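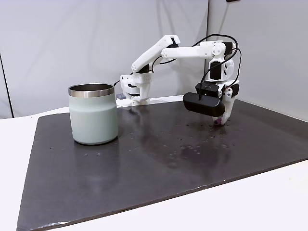
The long life of the insulated cup

September 19, 2022
By the Materials Desk

A double-walled stainless steel tumbler is two cups welded together at the lip. The space between them is pumped down to a partial vacuum and sealed, usually at a small dimple in the base. With almost no air in the gap, very little heat crosses by conduction or convection. What remains travels by radiation, through the lid, and along the thin metal at the rim where the two walls meet.

The rim is the main design compromise. Thin steel conducts less heat but dents easily. Thick steel survives a drop onto concrete and shortens the time a coffee stays drinkable. Manufacturers settle the matter differently, and few publish the wall thickness.

Tredenar, a testing workshop in Tamton, measured 125 tumblers returned by their owners between January and the end of winter. Each was filled with water at 95 degrees, closed with its own lid and left for four hours at room temperature. Of the 125, 4 had lost their vacuum entirely and performed no better than a plain metal mug. The fault is easy to confirm at home: fill the cup with boiling water, wait five minutes, and feel the outer wall below the rim. A warm patch means the seal has gone. It cannot be repaired economically.

Coatings fail sooner than seals. Most coloured tumblers are powder coated, a process in which dry pigment is charged, sprayed and baked onto the steel. The finish resists scratching but chips where it ends, and dishwasher detergent will dull it over time. Fendia, which coats drinkware under contract, put sample panels through 885 wash cycles and recorded edge lifting on the lighter colours first. The company attributes this to a thinner film.

Lids are the weakest part. Silicone gaskets absorb oils and odours and should be removed for washing, then dried before refitting. Engström sells replacement gaskets by diameter and lists 2,059 part numbers in its current catalogue, many of them differing by less than a millimetre. Measure the groove, not the old gasket, which will have stretched.

Recycling is simple once the plastic is off. Stainless steel is accepted at most scrap yards, coated or not.

Related articles
Choosing a kettle for hard water
Enamel, glaze and powder coat compared
Why bottle threads are not standardised

We use cookies to remember your preferences and measure readership. Accept / Manage settings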